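Association culturelle Berorlow
Procès-verbal de la réunion ordinaire du conseil d'administration
Séance du 3 novembre 2019, salle Solís

Le quorum étant atteint, la présidence déclare la séance ouverte et rappelle que les procurations ont été remises au secrétariat avant l'ouverture des débats. La vice-présidence est excusée.

1. Adoption de l'ordre du jour

L'ordre du jour est adopté avec une modification : le point relatif au règlement du fonds de partitions, initialement inscrit en fin de séance, est traité avant les questions diverses afin de permettre à la direction musicale d'y prendre part.

2. Approbation du procès-verbal de la séance précédente

Le secrétariat signale une erreur de transcription au point portant sur le tarif réduit : il fallait lire « étudiants et demandeurs d'emploi » et non « étudiants » seulement. Sous réserve de cette correction, le procès-verbal est approuvé à l'unanimité.

3. Saison chorale

La direction musicale présente le programme du concert de décembre, qui sera donné à l'église de Skirkari. La première partie réunira des motets a cappella ; la seconde sera consacrée à une cantate avec petit ensemble instrumental. Les parties de basson ne sont pas encore parvenues à l'association et une relance sera adressée à l'éditeur.

Plusieurs membres du conseil s'inquiètent du faible effectif du pupitre de ténors. La direction musicale propose d'inviter des choristes de l'ensemble Virkumow, avec lequel l'association a déjà travaillé, sous réserve que ceux-ci assistent aux deux dernières répétitions. Le conseil donne son accord. Les frais de déplacement des choristes invités seront pris en charge sur présentation de justificatifs.

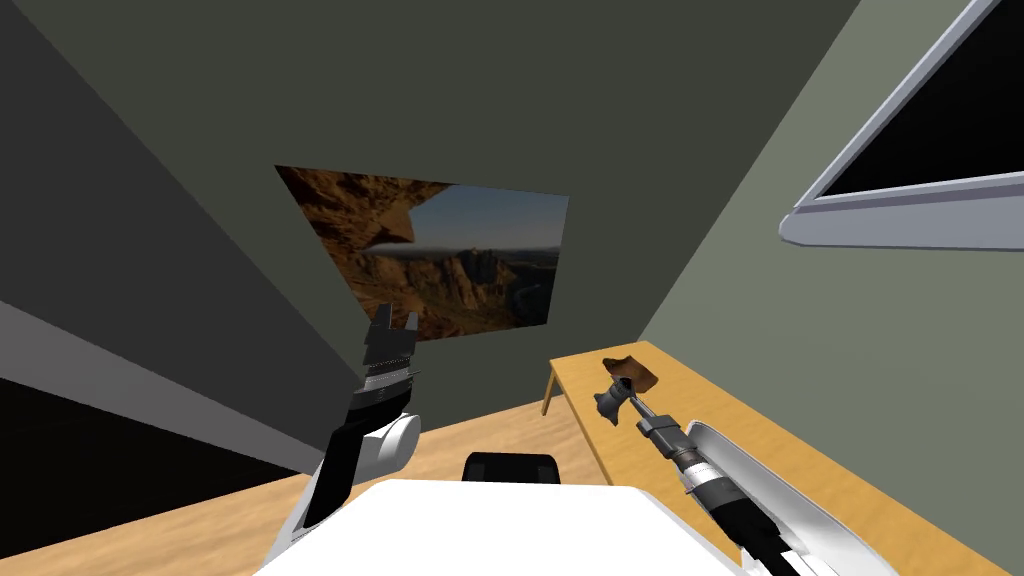 S'agissant de l'horaire, la paroisse souhaite que le public puisse entrer trente minutes avant le début du concert. Le raccord devra donc se terminer plus tôt que l'an passé. La direction musicale transmettra aux choristes une feuille de route précisant l'heure de convocation, la tenue et l'ordre d'entrée.

Le conseil fixe à 400 le nombre de programmes imprimés. La proposition de les vendre est rejetée par la majorité des membres présents ; ils seront remis gratuitement à l'entrée, comme les années précédentes.

4. Situation financière

La trésorerie présente l'état des comptes. Les cotisations ont été encaissées dans leur quasi-totalité et les derniers rappels partiront avant la fin du mois. La subvention de fonctionnement a été notifiée, sans être encore versée.

Deux dépenses sont soumises au vote :
- l'accord et le réglage du piano de répétition, pour un montant de 400 euros ;
- la location de l'orgue positif destiné au concert de Skirkari, transport compris, pour un montant de 800 euros.

La première dépense est adoptée à l'unanimité. La seconde donne lieu à une discussion plus longue. Un membre demande si l'orgue de tribune de l'église ne pourrait pas être utilisé. La direction musicale répond que la distance entre la tribune et le chœur rendrait l'ensemble difficile à tenir, et que le diapason de l'instrument ne convient pas aux instruments à vent. La dépense est adoptée, avec 3 abstentions.

La trésorerie demande par ailleurs que les notes de frais soient désormais déposées dans le mois qui suit la dépense. Le conseil en prend acte et charge le secrétariat d'en informer les adhérents.
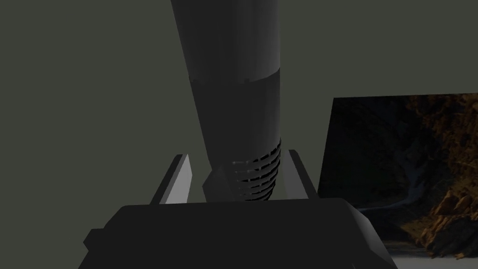
5. Règlement du fonds de partitions

Le conseil examine le projet de règlement transmis avec la convocation. Les articles relatifs à l'inscription et à la durée du prêt n'appellent pas d'observation. L'article portant sur les pertes est modifié comme suit : toute partition égarée est remplacée par l'emprunteur dans une édition identique ou, à défaut, remboursée au prix du catalogue en vigueur.

Les annotations au crayon restent autorisées - l'encre et le surligneur sont proscrits. Il est précisé que les partitions doivent être rendues gommées, à l'exception des indications communes arrêtées par la direction musicale.

Le règlement ainsi modifié est adopté à l'unanimité. Il entrera en vigueur après le concert de décembre et sera remis à chaque choriste avec le prochain lot de partitions.

6. Questions diverses

Répétitions. Une demande écrite d'adhérents porte sur l'avancement de l'heure de début. Le conseil ne souhaite pas modifier l'horaire en cours de saison et renvoie la question à l'assemblée générale.

Archives sonores. Le secrétariat rappelle que les enregistrements des anciens concerts sont toujours conservés sur cassettes et que leur numérisation a été évoquée à plusieurs reprises. Un devis sera demandé et présenté à la prochaine séance.

Affichage. Le projet d'affiche est approuvé, sous réserve que le nom de l'ensemble Virkumow y soit ajouté et que la mention « entrée libre » soit remplacée par « libre participation ».

L'ordre du jour étant épuisé, la présidence lève la séance. La prochaine réunion du conseil se tiendra en décembre, après le concert ; la convocation sera adressée aux membres par voie électronique.

Le secrétariat de séance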